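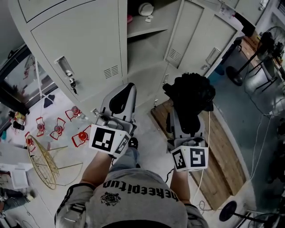
February's good intention was to write down the rules. We have been collecting demonstrations with hand-held grippers since autumn, and until last month the rules lived in Araba Arthur's head, which is a fine place for them apart from the fortnight she spends in Falby every winter.

So now there is a page. It has 7 rules on it. The first draft had 30, and I was proud of every one.

The one that causes most grumbling is the marker rule. Each gripper has a cube at its base with black-and-white patterns on the faces, and you do not touch the patterns. You don't wipe them on your trousers or put tape over a corner that is lifting. If a face is scuffed, the cube gets swapped and the session starts again. I lost a whole morning at Olis to a thumbprint, 161 recordings, and I was the one with the thumb.

Next is the cable rule. Cable down the outside of the arm, slack at the elbow, and look at the floor before you step. We used to have a paragraph on this. Araba cut it to one line and added "LOOK DOWN" in capitals, as she has met us.

Then there's the starting pose, which people skip. Both grippers out in front, hold still, count to three, begin. It feels daft, like waiting for a school photographer. Skip it and whoever sorts the recordings has to guess where you began, and at the moment whoever sorts the recordings is me.

Cloth gets its own rule. Anything soft and black is a pig to work with: it bunches over the jaw and hides the thing you're trying to see. Grip near an edge, go slowly, and if you drop it, leave the drop in. We had a spell of everyone deleting their fumbles, and the arm we trained on that lot, which we call Foltotus, had plainly never heard of dropping anything. It let go of a sock and carried on folding the air.

Stop after 90 minutes. Luo's lot go longer and say they're fine. I have seen their afternoon recordings.

Rule six is about lockers and keys and is mostly aimed at me.

Rule seven says to read the page again before each session. Araba's back next week and I expect it will be shorter by the time she's done with it.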